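Trullow Repair Hall Opens Its Doors Again, With More Benches and a Longer Table for Tea

TRULLOW, 23 September 2023 – After a summer of sawdust, fresh paint and more cups of coffee than anyone would care to admit, the Trullow Repair Hall is open again, and everyone with a wobbly chair, a silent radio or a lamp that has seen better days is warmly invited to come by.

The hall closed in July so that the old floor could be taken up and the wiring brought up to date. The work was paid for with a grant of $3000 from the Jultier Fund, along with gifts from neighbors who dropped what they could into the jar by the door (thank you, all of you!).

"I came in four years ago with my grandmother's mixer under my arm, and I suppose I never really went home," said Rokeya Samarakoon, director of the hall. "People sit down next to a stranger, they start talking about a hinge or a zipper, and an hour later they're trading soup recipes. We missed that terribly over the summer."
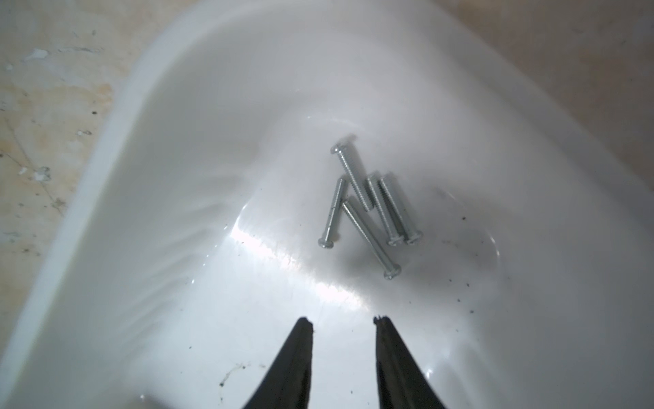

Photo: Stella Nyamweya / Trullow Repair Hall

Visitors will find a new sewing corner by the south windows, a proper bench for clocks and small appliances, and a lending shelf with 54 hand tools that members can take home for two weeks at a time. Eduard Vondráček, who ran the Havlíček hardware store on Gekcombe Street until he retired, will teach a beginners' class in furniture repair, and Ánh Hầu will lead the mending circle, which welcomes children from age eight as long as they bring a grown-up along.

Repairs remain free of charge. Guests pay only for spare parts, and there is no need to book ahead for small jobs. Larger pieces, such as dressers and bicycles, should be arranged by phone so that a bench can be kept clear.

About the Trullow Repair Hall
The Trullow Repair Hall is a nonprofit community workshop serving Trullow and the towns nearby. Membership is open to all.

Press contact: Sabina Machala, Trullow Repair Hall, Gekcombe Street, Trullow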